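Milska build log
@milska_rover · thread

1/ Rebuilt the steering on the rover over the weekend, in the shared workshop at Hulton. Notes below for anyone doing lane keeping with one forward camera and not much compute.

2/ Old setup: hobby servo on a printed bellcrank. Backlash at the wheels was bad enough that the controller hunted on straights. You could hear it. Gain down, it wandered. Gain up, it buzzed.

3/ New setup: small gearmotor, belt reduction, absolute encoder on the output shaft. The encoder goes on the output side. I put it on the motor side first and spent an evening tuning around slop I couldn't measure.

4/ Motor driver is a Citotis board. Fine so far. The enable pin floats at boot, so add a pulldown or the wheels kick over when you power up. Mine hit the stop and skipped the belt.

5/ Belt tension: slot the motor mount. I drilled fixed holes, got it wrong, and filed them into slots anyway. They are ugly slots.

6/ Control loop runs in two parts. Inner loop holds steering angle. Outer loop takes lateral offset from the line detector and asks for an angle. Tune the inner one with the wheels off the ground and leave it alone after that.

7/ Line detector is old-school. Crop the lower part of the image, threshold, fit a line, reject the fit if the slope jumps too far from the last one. No neural net. It runs on the Rusnák, which is the name of the compute box and has been since the lid got labeled.

8/ Someone asked about latency. Camera to steering command is 76 ms on the bench. Was 189 before I stopped writing every image to the card in the same thread as the detector. Logging has its own thread and a queue now. If the queue fills, it drops images and counts the drops.

9/ Exposure is the part I'm still fighting. Auto exposure meters on the whole image, so a bright sky drags the road down and the paint goes with it. In the workshop, with tape on a concrete floor, you never see this problem.

10/ Tried so far: metering on the lower half only (helps), fixed exposure (fine until the light changes), a cardboard visor (helps with a high sun, useless with a low one, also fell off).

11/ Current plan is lower-half metering plus a confidence number on each line fit. Low confidence for 6 fits in a row and the rover slows down and holds its last steering angle. Still low after that, it stops.

12/ Test case for all of it:
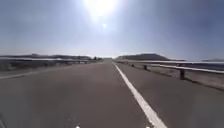
Flat road outside Hulton, May

Right-hand line is solid and gets very wide near the rover, so it gives the fit plenty to work with. The left one is thin and washed out against the asphalt. I now weight the right line much more heavily and use the left only as a sanity check.

13/ Second round spot of light under the sun. I'm treating it as glare and masking anything bright above the horizon. The detector shouldn't be looking up there anyway, but the auto exposure was.

14/ The guardrail beam is a long pale stripe running toward the same vanishing point as the paint. To a slope filter those look related. Added a check on where each candidate meets the bottom of the crop, which should separate the two.

15/ Replayed the stored log through the new detector on Monday. Nearly 300 images, and the ones it still gets wrong are mostly pale gravel beside the shoulder. Going to try a width test next.

16/ Mount drawings go up once I've redrawn the motor plate with slots in it. Belt and pulley sizes will be in the same folder.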